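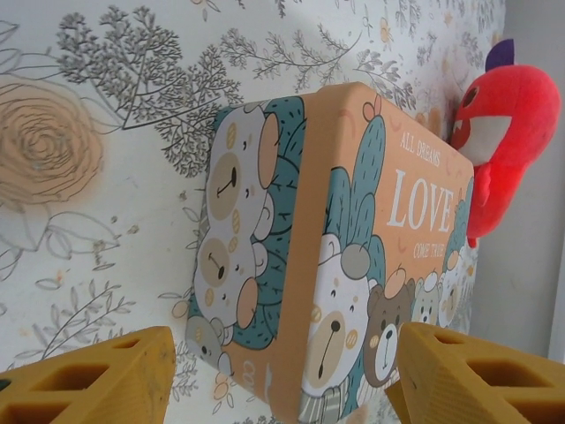

How long does it take to swap the stock jaws on a Flandham arm for the Gasden lattice fingers?

Plan on 25 minutes per arm the first time, and less than half that once you know which screws fight back. The screws come in a little bag with no sizes printed on it, and the two longer ones go nearest the motor. Put a short one there and the finger will wobble, and you'll spend an evening blaming your controller settings (I did).

## Gasden lattice fingers, the long version

I've been wanting better fingers on my two Flandham arms for ages. The stock jaws are narrow and smooth, fine for pens and blocks, and they turn into a slippery mess as soon as you ask for a light cardboard box with nice rounded corners. You squeeze a bit, the box spins. You squeeze more, the box dents. I'd tried tape, rubber bands and a glove I cut up, and all of them worked until they didn't.

The Gasden set is a different sort of thing altogether. The fingers are big, chunky and angular, with rectangular openings through them and a ridged inner face, and they're mustard yellow, so you can pick them out in the wrist view without any squinting. I love that more than I expected to! Half my debugging is staring at wrist video trying to work out where the finger ends and the object begins.

The grip is so much better. Boxes come up level more often, and when they do tilt they stay at that tilt instead of creeping around during the move. Coming in from underneath works well too, with a finger on each side and the weight resting on the ridges, something I'd never have dared with the stock jaws. Soft toys were already easy and are still easy. Flat, thin things are the weak spot: a coin or a card is hopeless, and a packet of tissues is fine if you take it by the long edges and annoying if you don't.

They do fill a lot of the wrist camera's view, though. If your camera sits low on the wrist, expect the bottom corners of the picture to be mostly finger. I tipped mine up a few degrees, and that helped, but I lost a little of what's right at the tips. I'd still take the trade.

Wear has been mild. Gasden says to check the ridges after 3000 grips, and I'm well short of that, so all I can report is some light scuffing on the outside. The ridges feel the same under a fingernail as they did when I opened the bag.

## Running two arms together

Most of what I do is two-arm work, one arm steadying while the other picks, or one passing to the other over the middle of the mat. For that I compared two controllers: the Vaninham board I already owned, and the Ekwueme one that Ikechukwu Sani lent me from his bench in September and has been very patient about getting back. 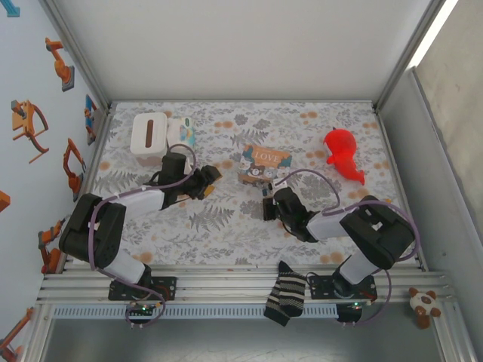 Which controller is the better match for a pair of small arms on one rail?

The Ekwueme, if you can stretch to it. It keeps both arms in step during a handover, and it lets you set the closing force for each gripper separately, so one side can hold firmly while the other barely touches. The Vaninham moves a single arm just as smoothly, but with two running, the second one lags a hair behind, and you see it at the exact moment both grippers are on the same object.

The Ekwueme costs $471, and the Vaninham is a good deal cheaper. For one arm I'd buy the Vaninham again tomorrow and spend the difference on spare fingers. Its menus are friendlier as well. The Ekwueme settings page looks like a tax form, and the setting you want is always called "offset," along with 5 others.

A few smaller notes:

- Leave slack in the cable at the shoulder and again at the wrist. My first routing was tidy and pulled a plug out the first time the arm reached across.
- Redo the gripper zero after changing fingers. The controller still thinks it has the narrow jaws and will try to close through the wide ones.
- A patterned mat slows my vision script down a bit compared with plain gray, but it's a much fairer test of whether your camera can find things.
- Mount both arms before you set any limits. I set mine one at a time and had to start over when I found out how far they overlap.

I'm ordering a second set of the fingers and giving Ikechukwu his controller back once mine arrives. Next up is a softer ridge insert that Gasden sells separately, mostly to see if it can manage that flat tissue packet from the short side.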